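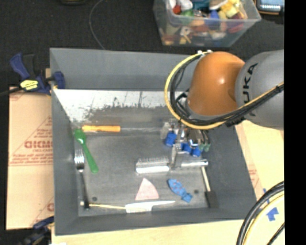 Slide 14 – The everything bin

Okay, so this one always gets a laugh, I hope! Fork, green spoon, screwdriver, and a little hammer-type thing, all in one big gray bin. I bet you've got a drawer like it at home (I've got 2).

Pause, let people groan.

Ask: where does the white plastic knife go? Kitchen or picnic stuff? Take a few answers – then on to Agathe Brunet's sorting trays. Mention the handout by the door.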